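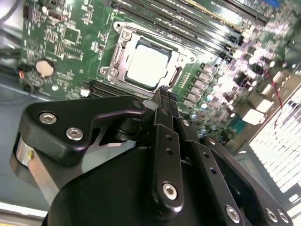

4. Collecting and preparing a fish sample

Now for the best part of the Astwood Lake Kit: getting out to the water! Read this section through once before you leave, then keep it handy on the bank.

1. Rinse both sample jars with the Allari rinse solution and let them drain upside down on a clean tray.
2. Put on fresh gloves. Change them between fish, even if they look spotless.
3. Measure the fish from snout to tail fork and write the length on the label in pencil.
4. Cut 2 g of muscle from the back, just below the dorsal fin, leaving out skin and bone.
5. If the fish is carrying eggs, take 2 g of those as well and use the second jar. Never mix eggs and muscle.
6. Close the lids firmly and place the jars in the cool box within 30 minutes.

Note: Eggs are easiest to find in June on most shallow lakes, so it's a lovely month to plan a trip (bring a hat!).

Caution: The rinse solution is acidic. Wear eye protection and keep it well away from the water's edge.

Caution: Do not use metal foil to wrap samples meant for mercury testing. Use the Sovosetti bags supplied.

When the jars are cold, go on to section 5, Freezing and posting.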